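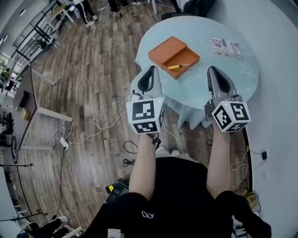
Polling station risk lists should be published with their reasons

Before each local election the returning officer for Stiletthorpe issues a list of polling stations that will receive extra staff and a police presence on the day. The latest list, put out in November, names 7 stations out of 208. It gives the address of each and the date from which the added measures apply. It does not say why any of them was chosen.

I think the reasons should be printed beside the names, and I think the usual argument against doing so is weak.

A station can be listed on several grounds. There may have been threats against candidates or staff. There may have been crowding at the last count, a dispute over the register, or a late change of building. These are different problems and they call for different responses. A voter who reads that the hall in Bidunero is "designated" can't tell whether to expect a queue or a fight. Some will stay at home. The turnout effect of a bare designation has never been measured here, and it ought to be.

The argument for silence is that detail would help troublemakers. That holds for police deployment, which should stay private. It doesn't hold for a category. "Disputed register" tells an intimidator nothing he could use, and it tells an ordinary elector to check an entry before leaving the house.

There is also the matter of challenge. Under the present rules a candidate has 4 days to object to a designation. An objection must state the grounds on which the decision was wrong – a hard thing to write when the decision gives none. Two objections were lodged over the station at Pattinasarany, and both were rejected as lacking particulars. The rejection letters gave no particulars either.

Noleo, the neighbouring district, has published categories for its last three elections. It uses a single column with a letter code and a key at the foot of the page. The whole document runs to about 600 words. The district still holds back the police annex, and its list is no longer than ours by any margin that matters.

The change needs no new law. The returning officer already records a ground for each station on the internal form, and the form is already checked by a deputy before the list is signed. Copying one field from that form into the public notice would be enough. Where a station is listed on more than one ground, all of them should appear. Where a ground is withdrawn before polling day, the notice should be reissued with the old entry struck through and left readable.

The next notice is due before the by-elections, and the template for it has not yet been fixed.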